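Can a Robot Arm Clear Your Table Yet? Test It Yourself in a Simulated Kitchen

By Shota Sugiyama
2021-12-03

I get asked all the time when a robot will do the dishes. My answer is always the same: pick one tiny piece of the job and try it! You don't need to own an arm. You need a decent computer, a physics simulator (any of the free ones will do) and an evening or two when you don't mind watching a gripper miss the same fork over and over.

This page walks through how I set up a pick-and-place chore for the Kunadum kitchen tests I've been running since September. It assumes you already have a simulator installed and can load an arm model and move its joints. If you can't do that yet, go get that working first, then come back.

Step 1. Choose a chore you can say in one short sentence

"Clean the kitchen" is hopeless. "Take the thing out of the bowl and set it on the counter" is great. Write the sentence down and decide what counts as done. Mine says the item has to be on the counter, the gripper has to be open and clear of it, and the bowl has to still be where it started, give or take a finger's width. That last part matters a lot. My first version didn't mention the bowl, and I scored a bunch of runs as wins where the arm had shoved it onto the floor.

Step 2. Build the room

Start with a counter, a wall and a floor. Give the counter real thickness so things can't fall through it, and set the friction by hand, because default values are often way too slippery. Put the arm's base where you can reach everything you care about without fully stretching the elbow. I go through the item positions one by one with the gripper open and move the base whenever a pose looks cramped.

Step 3. Get one grasp working by hand

Before any learning or planning code, drive the arm yourself. Stop above the item, line up the fingers, lower slowly, close, wait a moment, lift. The wait is easy to skip and it fixed half my drops. If the item shoots out sideways when the fingers close, lower the grip force and use a smaller time step.

Step 4. Run it a lot

Now shuffle the item's position and angle and let it go. I do batches of 100. My first batch with the plain scripted grasp gave me 34 clean finishes, and I was thrilled! After I let the planner try up to 225 approach angles per pick, things got better but also much slower. Save the starting position for every miss so you can replay it. I keep mine in a folder called Deter, after the project, and it's the most useful thing on my drive.

Step 5. Sort the misses

Watch the replays and give each one a short label: didn't reach, hit the rim, slipped, dropped late. Fix the biggest pile first.

So are we there yet? For one item on a flat counter, I'd say we're close, and that is so much fun to watch. Bowls are where I'd spend your next evening. The sides curve up around whatever is inside, so with a shallow wooden bowl and a thin, bent orange piece lying next to a gray-green lump, the fingers have to come in past the rim and take one without dragging the other along. Try the thin one first, and try it from more than one side. Then swap the two around and run the batch again.

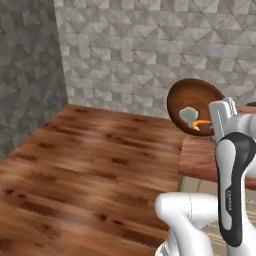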